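Nutelar Play Kitchen Set

A small set for pretend cooking at home, in child care or in the kindergarten corner. It comes with a round white cup, a cutting board with rounded corners, a toy banana and a small yellow ball that stands in for whatever the cook says it is. Designed by Notburga Rüegg for Ultby.

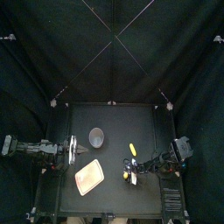 The colours are kept plain so the pieces mix with what you already have. Yellow was chosen for the small parts, as it's easy to find on a dark floor or mat at pack-up time.

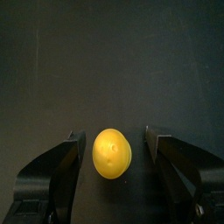

Wash by hand in warm water and leave to air dry. Not for the dishwasher or microwave. The cup is for play only — please don't serve drinks in it.

Ages three and up. Small parts, so keep away from younger children.
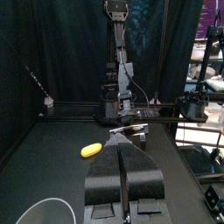 Replacement pieces are sold singly and ship within 15 days. Centres ordering 30 sets or more can write to Cyrill Imhof for a quote.

Item no. 114
Ships in a cardboard box — no plastic wrap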